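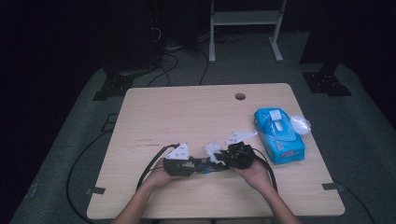
*Table with rounded corners and a round cable opening near the back edge, set on gray carpet.*

**Nurkis adds a compact work table to its Grostard office range**

May 2023 – Nurkis has extended the Grostard range with a compact table for shared rooms, small offices and reception areas. It is the first item in the range to be supplied with the cable opening already cut. Earlier tables left the factory with a plain top and were drilled on site by the installer.

The opening is round and sits near the back edge of the top, slightly off center. Power and data leads can pass through it to a floor outlet, leaving the front edge free for seated work. The light wood finish has a faint grain and matches the shelving introduced in January.

The top is 41 inches wide. All corners are rounded to the same radius, and the edge is sealed before the surface coat is applied. Routine cleaning calls for a soft cloth and a mild detergent – solvent cleaners and abrasive pads will void the surface warranty.

The table ships flat in one carton, with 4 legs, a hardware pack and a hex key. The legs have adjustable feet for use on carpet or hard floors. Rated load is 60 kilograms, evenly distributed. Larger monitors should be placed over the rear crossbar.

Production takes place at the Skundska plant. Distribution is handled by Suksawat, which will accept trade orders in full pallets of 12 cartons. Single units are available through existing Grostard dealers. Replacement feet and hardware packs can be ordered separately under the part numbers printed on the assembly sheet.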